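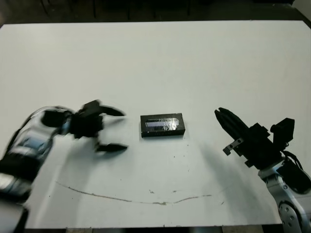
A robot arm in motion over a white tabletop.

The Waiting List Behind the Waiting List

When Lerkville's health department opened its new counseling referral line in August, the plan was simple on paper. A family doctor would send one form, a nurse would read it, and the patient would get a first appointment. The target for that first appointment was 90 days.

By the department's own count, the median wait is now 84 days. The target has been met. What the figure leaves out is the period before the clock starts.

The wait is measured from the date a referral is marked complete. A form that arrives without a medication history, a current phone number or a risk score is returned to the doctor's office, and the clock does not run while it is away. Some forms make the trip more than once. The published tables do not show how long they spend there.

Magdy Bouzid managed intake at the Soliman Clinic, the largest of the public mental health sites in the city, until last year. He does not think the rule was written to hide anything.

"You have to start counting somewhere," he said. "The nurse can't triage a blank form. But the patient thinks the wait began when the doctor said 'I'll refer you,' and the table says otherwise."

The department's choice of start date has practical effects. Staffing for the counseling teams is set each quarter from the number of complete referrals. Incomplete ones are logged in a separate system, Ultness, which the clinics use for correspondence. The two systems do not share a patient number, so matching a returned form to its later, accepted version has to be done by hand, by name and date of birth.

Salma Metwally, a health services researcher, has asked for both sets of records to be joined. Her proposal would keep the current measure and publish a second one beside it, counted from the date the first form is received. The work would take 4 months, most of it spent on matching.

"I would keep the 84," Metwally said. "It tells you how the clinic performs once it has what it needs. I want the other number next to it."

Doctors' offices have their own complaint. The referral form runs to 3 pages, and the risk score must be worked out during the visit with a separate questionnaire. At Hokavgate, a group practice on the east side, the staff now fill in the form while the patient is still in the building. Returned forms have dropped, according to the practice, though visits run longer and fewer can be booked in a day.

A shorter form is under review. The draft makes the medication history optional for adults and lets the intake nurse complete the risk score by phone – a change that would move the work to the clinics, where nurse hours are already fully assigned. No date has been set for a decision, and the current form stays in use until then.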